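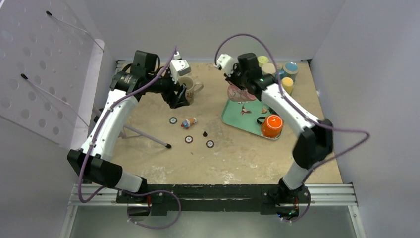

Getting tea stains out of mugs (and keeping them out)

Print this page
E-mail this page to a friend

I love a clean mug. There's something about pouring a fresh brew into one that's properly bright inside that makes the whole morning better, and yet I spent years drinking out of cups with a brown tidemark halfway down because I thought that was simply what happened to cups. It isn't! You can shift nearly all of it with things already in the cupboard.

Bicarb first, always

Put a heaped teaspoon of bicarbonate of soda in the mug and add just enough water to make a paste, thick like toothpaste. Rub it round with a damp cloth, wrapped over your finger so you can get into the corner at the bottom where the worst of it sits. Leave it for 8 minutes if the stain is an old one, then rub again and rinse. I do ours in a batch while the radio's on and it's oddly satisfying, watching the brown come off on the cloth.

If you've run out of bicarb, ordinary table salt on half a squeezed lemon does a decent job and smells lovely. Go easy on anything with a gold rim or a painted pattern on the inside. Those want washing-up liquid, a soft cloth and patience.

For flasks and travel cups

You can't get your hand in, so soaking has to do the work. Drop in two teaspoons of bicarb, fill to the top with hot water from the kettle (check the maker's advice first if it's plastic) and leave it overnight with the lid OFF. Please don't screw the lid down, the pressure can build up and you'll have fizz all over the worktop. In the morning pour it away, go round with a bottle brush and rinse twice.

The lid needs its own bath. Pull out the rubber seal if it comes out, and soak lid and seal in a bowl with 300 ml of warm water and a good splash of white vinegar. An old toothbrush gets the gunk out of the groove. You will be horrified and then delighted.

Teapots

Same idea, bigger scale. My brown pot takes four teaspoons. For the spout, twist a pipe cleaner into a loop at one end and work it through from both directions – brilliant things, pipe cleaners, I buy a bag of 60 and they do for the pot, the sink overflow and the sewing machine.

Reet Bite wrote in after the January page to say she uses a denture tablet in hers, dropped in with warm water and left until the fizzing stops. I tried it on a really shocking pot from the church sale and it came up beautifully. Rinse it very well afterwards, three times at least, or your first cup will be minty.

Keeping them nice

Rinse the mug as soon as you've finished, even if you're not washing up till later. Tea that dries on is tea that stays on, and hard water makes it worse. If you live in a hard water area, a filter jug helps a good deal with the scum on top as well.

Don't reach for wire wool. It scratches the glaze, and every scratch is a new place for tea to settle.

Next page: burnt milk pans, and what to do with the lemon halves.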